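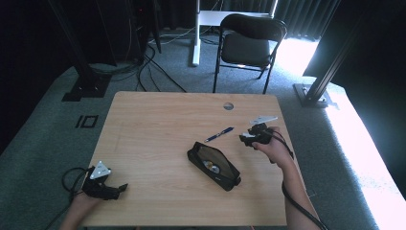 Opinion / Finishes and Materials

Stop Sanding to 2000 Before You Paint

2022-11-15

Most of the furniture makeovers that get posted as failures fail at the surface, before any color goes on. The usual diagnosis is that the paint was cheap. My view is that the paint gets blamed for what the sandpaper did, and that the craft hobby has talked itself into sanding far too fine.

The habit comes from clear finishes. A polished lacquer top does need very fine abrasive at the end, and the people who do that work well produce handsome results. Somewhere along the way the same grit sequence got copied into instructions for painted side tables and picture frames. I have a pattern sheet from a kit seller, Wekedora, that takes a bare pine shelf up to 2000 grit and then calls for two coats of chalk-type paint. A shelf prepared that way is burnished. The paint has very little to hold on to, and a fingernail will lift it at the corners.

Paint wants a scratch pattern. On bare softwood I stop at 150. On a previously varnished piece I wash, degloss, and stop at 180 or 220. None of this takes long. The degloss step gets skipped most often, and it is the one I would keep if I had to drop all the others.

I tested this on offcuts last winter, using 32 small panels cut from the same two boards. Half were sanded coarse and half fine, and all of them got the same primer and the same topcoat. After 7 days I scored each one with a blade and pulled tape off it. The fine panels lost paint along the score lines, some of them in strips. The coarse panels lost a few flecks. It was a garage test with no controls on humidity, and I would not publish it anywhere more formal than here, but the difference was visible from across the bench.
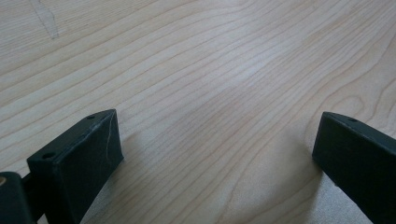
The second part of my complaint concerns primer. Craft labels have drifted toward the phrase "no prep needed," and buyers read it as permission to skip primer on everything. On raw pine with knots, that gives you yellow circles coming through white paint by December. On old mahogany-stained pieces it gives you pink. A shellac-based primer stops both. It smells bad, it ruins brushes, and it works.

Bisht, the small line my local store carries, at least prints a bleed-through warning on the back of the can. Lodus puts it in a leaflet that you have to ask for. I would like to see it on the front, in the same size type as the color name. Color is easy to change later. Tannin stain under three coats is not.

I will grant the other side two points. Very fine paper has a place between topcoats, where it knocks down dust nibs, and even there 320 is enough for most people. And there are pieces where adhesion hardly matters, such as a frame that will hang on a wall and never be touched. Sand those however you like.

For anything with a working edge — drawers, tray rims, chair rails — the coarse scratch is worth having. Zimareck sells a mixed pack of sheets that stops at 220, and I have finished every painted piece this year from that pack. The fine paper is still in the drawer with the wax.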